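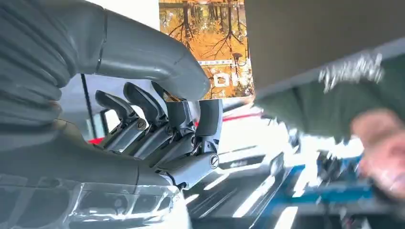
Yeshi Mekonnen

November, late afternoon. Notes on the autumn picture and the wall behind it, before I forget what we agreed.

I have grown very fond of this print. Orange and gold leaves, dark bare trunks, and all of it upside down in still water, so the trees come down from the top as if they were growing out of the ceiling. It took me most of my first week to see that it was a reflection (I thought it had been hung wrong and very nearly said so at lunch). On a gray day it is the warmest thing in the room, and I would like it to stay where it is, or at least on that wall.

The question was whether the plain white part to the left of it should get something too. Teshome would like a second print, a summer one if we can find it. I lean toward leaving it white for now, mostly for the light in the afternoons, but I can be talked round. Jurker have sent a price list and their large prints start at 200, plus delivery, so we could stretch to one and certainly not a pair. I have asked them for paper samples, matte if possible – the glossy one in the corridor is hard to look at after lunch.

The white label strip across the lower part of the picture has small lettering that I have never managed to read from my chair. Must go up close with my glasses and copy it down here, in case it gives the photographer or a title. If it does, we could ask for another by the same person and save ourselves a lot of hunting.

Cleaning: dry cloth only on the print, please, and no Clenance anywhere near it. The wall can have a damp sponge. I did a test patch of 5 by 7 inches low down by the door and will look at it again in four days.

Still to do: answer Jurker, find the step stool, ask Teshome for the measurements he took.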